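1 Oct 2021
Textile bench, wash and abrasion

Second round on the Liseritz cotton. Slamet Gunawan cut the swatches before lunch and I ran them after. Same detergent as in March, same water, warm cycle, low spin. The Lesa blend went in a separate load this time, so any lint on the cotton is its own.

Abrasion: ran the first set to 2,000 rubs and the second to 3,000. At 2,000 the face is a little fuzzy and the print is still sharp at the edges. At 3,000 the white ink has started to go dull along the folds, and on one swatch the base cloth shows through. The colored areas held up better than the white. Slamet thinks the white went on too thick and cracks when it bends. I would like to see a thinner pass before agreeing.

Shrinkage: measured after 14 washes. Length is worse than width again. I marked the swatches with laundry pen and two of the marks washed out, so those have no length reading. Use thread marks next time.
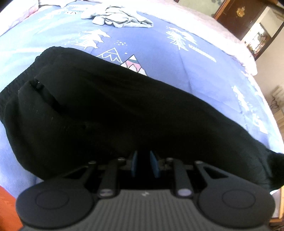 The Pattinasarany sample arrived with no care label and no fiber content on the slip. I wrote to ask. Until they answer it stays in the drawer – do not wash it with the others. It feels like a brushed polyester but I have been wrong about that before.

Pilling on the Lesa blend is light after the short run. Most of it sits near the seam allowance. Brushed it off with the soft brush and it came away without pulling threads. Did not run the long set, the felt pad is worn flat on one side and needs replacing. Pads are on order from Skirkach.

Dryer 2 is running hot again. The dial says low and the swatches come out stiff. Put a note on the door. Everything from today was line dried.

To do:
Reprint white at a thinner pass, same screen
Thread marks on all new swatches
Rerun Lesa long set when the pads come
Ask Slamet where the gray scale card went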